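Pandotville in January is not where I'd choose to spend a morning, but Ullari were holding an open day at their test site and I've been nagging them for a look round for ages. So up I got, horribly early, and was on the doorstep with a bacon roll before the doors opened. There was a queue! For robot arms! I was very pleased.

If you don't know Ullari, they help small firms put arms on benches alongside people, and what they mostly get asked about is rules. Who can stand where, how fast the thing may go, what you have to write down. I went because we're thinking about a second arm at work, and our paperwork for the first one is (let's be kind) thin.

Our group was shown round by Jui-lin Au, who looks after the safety side and talks at a tremendous lick. We'd barely got our coats off before she had us reading the site rules out loud, one line each, like school assembly. I got the one about sleeves. Nothing dangling near a joint: no lanyards, no scarves, no headphones on a wire. I had a lanyard on because they'd given me one at reception, and I wasn't the only person who quietly stuffed it in a pocket.

First stop was the big cell, which is called Duron and lives behind a proper fence with a gate. I'd expected to be bored by the gate and ended up asking most of the questions. When you open it the arm stops, fine, but closing it doesn't start the arm again. You have to walk to a reset button outside, placed so you can see the whole cell from where you're standing. They'd put it on the wrong side at first, where a cabinet blocked the view of one corner, and had to move it. Ours at work is behind a pillar. I wrote that down and underlined it.

Then through to the open benches, where there's no fence and the rules do much more of the lifting. Jui-lin's lot have a sheet for each bench called the Meireles sheet, after the room they wrote the first one in, and I've come home with a blank copy. It's two sides of A4. The front says what the arm is allowed to handle, where it may reach, its top speed, and the name of whoever signed it off. The back is a log. If anything on the front changes, the sheet is dead and you fill in a fresh one – even for swapping the gripper pads, which got a groan from the man next to me.

They try new tasks at 35 per cent speed and leave them there for 60 runs before anyone is allowed to turn it up. That's their own house rule, she was careful to say, and you'd need to work out your own from the risk assessment and whatever standard applies to your kit. Someone asked if people cheat. She said of course they do, and that's why the log has a column for initials.

The bit I liked best was about keeping the work surface clear. At Ullari the only things on the bench are the things on the sheet. No mugs, no phones, no "I'll just leave this screwdriver here". They also have you look at the surface through the wrist camera before a run as well as with your own eyes, as the arm casts a shadow when it leans over and a dark patch can confuse the software, or hide a small part from it. 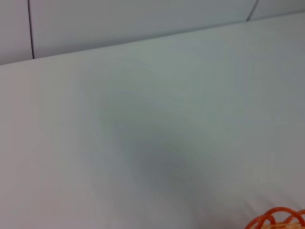
I'd never given lighting a thought in a risk assessment. It's gone on my list now, next to the pillar. Jui-lin reckons you should do the check at the time of day you'll be working, blinds and all, and do it again when the clocks change.

Lunch was sandwiches and a surprisingly heated chat about emergency stops. Their rule is that everybody presses one on their first day, so that it doesn't feel like a big deal later. We all had a go on the training bench. It's a lovely chunky button and I can see why people hesitate, you do feel as if you're about to get told off! Anyone may press it, visitors included, and there's no form to fill in for having pressed it. There is a form for starting up again.

My grumbles: the afternoon talk on standards was far too quick, with tiny writing on the slides, and I'd have liked longer at the benches with fewer of us in the group. We were 13, and if you were at the back you mostly saw coats.

I got the ten past four train home and spent the journey filling in a Meireles sheet for our own arm from memory. I got stuck at top speed. I'll be asking at work tomorrow, and I've a feeling it'll be a long conversation.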